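Week 6 Handout: Choosing and Installing a Power Supply

Instructor: Taner Altıntaş

Last time we got as far as the case and the fans, and I promised we would finally talk about the part everybody buys last and thinks about least. I know power supplies are not exciting. Nobody in the forums posts glamour shots of one. But in my years at the repair counter, a good share of the machines that came in with "mystery crashes" had a tired or undersized supply in them, so please bear with me for a few pages.

Wattage on the label

The big number on the side of the box is the total the unit can deliver, added up across all of its outputs. Your processor and graphics card draw nearly everything from the 12-volt output, so that is the line to look for on the label. On an older or cheaper unit you may find that the 12-volt share is well below the total, and the rest is tied up in 3.3 and 5 volts that a modern computer hardly touches. Two supplies with the same number on the box can be quite different once you turn them over and read the small print!

To work out what you need, add the rated draw of the processor and the graphics card, then put 50 watts on top for the board, memory and fans. Then leave yourself some breathing room. I like the machine under full load to sit somewhere between half and three quarters of what the supply can give. In the build we priced out in class, the graphics card alone was listed at 216 watts, and you will remember how quickly the total climbed from there.

Short spikes

Graphics cards do not pull power evenly. They can jump far above their rating for a few thousandths of a second, and a supply with touchy protection will read that as a fault and shut the whole machine off. If a friend tells you the computer dies only in games, and only in certain spots in the game, keep this in mind before you start swapping memory sticks (I once spent a whole October evening swapping memory sticks). 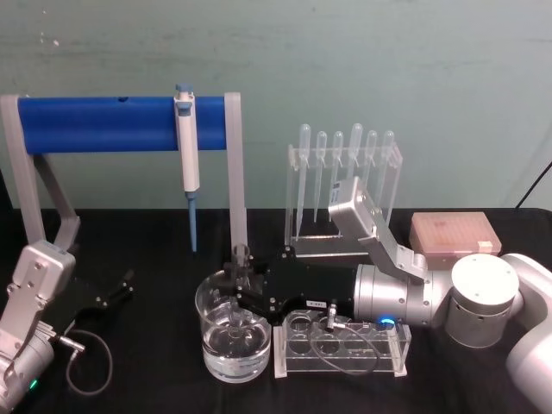
Efficiency is a separate matter from quality, and the two get mixed up all the time. An efficiency badge tells you how much of the wall power reaches your parts and how much is lost as heat. It says nothing about the capacitors, the fan bearing or how steady the voltage is. A better badge does usually mean a cooler and quieter unit, and I am happy to pay a little for that – but I would still read a proper review with load testing before buying.

Cables, and the one rule I will nag you about

Supplies come in three styles. Fixed units have every cable permanently attached, semi-modular units fix only the main ones, and fully modular units let you unplug everything. Modular is lovely in a small case. It does bring one danger with it, and I want this underlined in your notes: never use the cables from one supply with another supply unless the maker says they are compatible. The end that plugs into your drive is standard. The end that plugs into the supply is not. The plug may fit perfectly and still put 12 volts where 5 should be, and there goes your drive with all your photos on it.

Installing it

Switch off at the back and pull the wall cord. If your case has a vent with a filter in the floor, mount the supply with its fan facing down. If the floor is solid, turn the fan up. Run the 24-pin board cable first, as it is the stiffest, then the processor cable through the top corner before the board gets crowded. Graphics cables go last. Push every plug until the latch clicks, then give it a gentle tug. Leave some slack near the plug and don't bend the cable sharply right where it leaves the connector.

Never open the supply itself. The large capacitors inside can hold a charge long after it has been unplugged, and there is nothing in there you need to reach.

For next time

Bring the parts list for your own build with the wattage worked out, and write down how you got there. If your total comes out over 18 amps on the 12-volt output, and most of yours will, add a line on which graphics cables you plan to use. We will meet in the usual room and go on to first boot and firmware settings.

Last updated: 10/23/22

Related handouts
Week 4: Reading a Motherboard Manual
Week 5: Cases, Fans and Airflow
Week 7: First Boot and Firmware Settings
Lab sheet: Using a Multimeter Safely

Questions? Leave a note for Taner Altıntaş at the Fodau front desk, extension 3802 | © Fodau Evening Courses | Back to top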